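4 Aufbau und Einstellung des Spieltisches Longo

4.1 Vor dem Aufbau

Lesen Sie diesen Abschnitt vollständig, bevor Sie die Verpackung der Beine öffnen. Der Spieltisch Longo wird in zwei Kartons geliefert. Karton A enthält die Tischplatte und die Seitenzargen, Karton B die Beine, die Fachböden und den Beschlagbeutel. Prüfen Sie den Inhalt anhand der Stückliste in Abschnitt 3. Fehlende Teile melden Sie unter Angabe der Artikelnummer 1689 an den Kundendienst von Grimovora.

Benötigtes Werkzeug (nicht im Lieferumfang):
Kreuzschlitzschraubendreher PH2
Wasserwaage, Länge mindestens 400 mm
weiche Unterlage, zum Beispiel eine Wolldecke

VORSICHT
Der Beschlagbeutel enthält verschluckbare Kleinteile. Kinder während des Aufbaus fernhalten.

4.2 Beine montieren

1. Tischplatte mit der Oberseite nach unten auf die Unterlage legen.
2. Seitenzargen in die Nuten einsetzen, bis sie bündig anliegen.
3. Je Ecke zwei Schrauben Typ C eindrehen, noch nicht festziehen.
4. Beine von innen an die Zargen ansetzen. Die Kennzeichnung »L« bzw. »R« muss nach außen zeigen.
5. Sechskantschrauben mit dem beiliegenden Schlüssel anziehen, über Kreuz und in zwei Durchgängen.
6. Schrauben Typ C festziehen.
7. Tisch zu zweit umdrehen und absetzen. Nicht über die Beine kippen.

Hinweis: Ein Akkuschrauber ist für die Schrauben Typ C nicht zulässig. Ausgerissene Gewindehülsen sind von der Gewährleistung ausgeschlossen.

4.3 Höhe einstellen

Die Tischhöhe lässt sich in zwei Stufen einstellen. Stufe 1 ergibt eine Höhe von 382 mm und entspricht dem Auslieferungszustand. Für Stufe 2 wird der Verlängerungssatz Korus benötigt – er ist als Zubehör erhältlich.

1. Tisch vollständig abräumen.
2. Kunststofffüße gegen den Uhrzeigersinn abdrehen.
3. Verlängerungen handfest einschrauben und die Füße wieder ansetzen.
4. Mit der Wasserwaage in beiden Richtungen prüfen. Unebenheiten des Bodens über die Stellfüße ausgleichen.

VORSICHT
Alle vier Beine müssen auf dieselbe Stufe eingestellt sein. Gemischte Einstellungen führen zu Verspannungen der Zargen.

4.4 Fachböden einhängen

Die Fachböden liegen auf Metallstiften. Der Abstand zwischen zwei Böden beträgt ab Werk 300 mm und kann im Lochraster verändert werden. Stifte bis zum Anschlag eindrücken, Boden schräg einführen und waagerecht ablegen. Er darf sich danach nicht mehr seitlich verschieben lassen.

4.5 Spielmaterial

Geeignet sind Steckspiele, Bausteine und vergleichbares Material ohne scharfe Kanten. Schwere Teile gehören auf den unteren Boden.

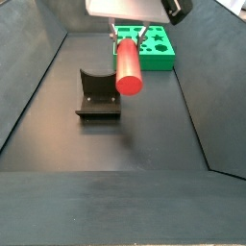
Abb. 7: Roter Zylinder, dahinter grüner Formensortierblock

4.6 Reinigung und Kontrolle

1. Oberflächen mit einem nebelfeuchten Tuch abwischen und trocken nachreiben.
2. Keine Scheuermittel und keine lösungsmittelhaltigen Reiniger verwenden.
3. Schraubverbindungen nach vier Wochen nachziehen, danach halbjährlich.
4. Stellfüße auf Abrieb kontrollieren, bei Bedarf ersetzen.

Ersatzteile liefert das Lager Piltmont. Bei der Bestellung ist stets die Artikelnummer anzugeben.

Redaktion: Ermanno Amato
Stand: 5. Februar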